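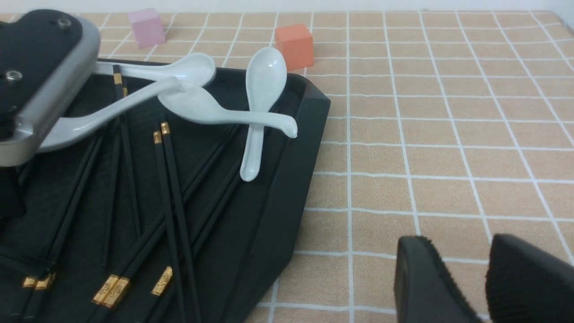 Chapter 6
Two Arms, One Table

Opening project: The Cutlery Sort

By now your team has one arm that can find an object, close its fingers on it, and put it down somewhere else. That is a big deal! In Chapter 5 you did all of it with foam blocks, which are wonderfully forgiving. They don't slip, they don't roll, and they look much the same from every side.

In this chapter we give the arm a partner and hand the pair a much messier job. Chopsticks and soup spoons start out mixed together in one tray. The two arms have to get them out and into separate places on the table without dropping anything or bumping into each other.

The project comes from the robotics club at Standuvcombe, where Phong Đào coaches the spring build. His students had been practicing for the Stillari Cup, and they wanted something harder than stacking cubes (the cubes stayed on the table anyway, and we'll put them to work in Section 6.4). The first full run took 40 minutes. By May they had it down to 14, and most of the improvement came from changes you will make yourself in the next few sections.

Why spoons and chopsticks?

Think about how you would pick up a ceramic soup spoon. You could pinch the handle, or you could grab the rim of the bowl. The glaze is slick, the handle curves, and if you lift from one end the whole thing wants to swing around. Now think about one chopstick in a pile of chopsticks. It's thin, it's lying across three others, and a black one on a dark tray is tough for a camera to pick out. The gold caps on the ends help a lot. Hậu Tôn, who wrote the club's vision code, had the program look for the gold first and then work out which way the stick was pointing. We love this trick and you will be stealing it in Section 6.2.

Then there is the traffic problem. When one arm is over the tray, where should the other one be? The club's first rule was simple: one gripper in, one gripper out, with the second waiting over open cloth. It's slow, but it's safe, and it's where you should start too. The grid on the tablecloth gives you an easy way to talk about where "waiting" is.

In this chapter you will

- set up a shared map of the table for both arms
- choose a grip point on a curved object
- find a thin object in a pile using its tip
- write a turn-taking rule, then loosen it

Before you start

Get out your team notebook and spend 16 minutes on this, with the robot switched off. Pile a few spoons and chopsticks in a tray. Using only your thumb and one finger, take out one piece at a time. Write down which piece you went for first and where you pinched it. Then do it again with a partner, one hand each, and write down every time you got in each other's way.

Keep those notes. In Section 6.1 they become the first draft of your program.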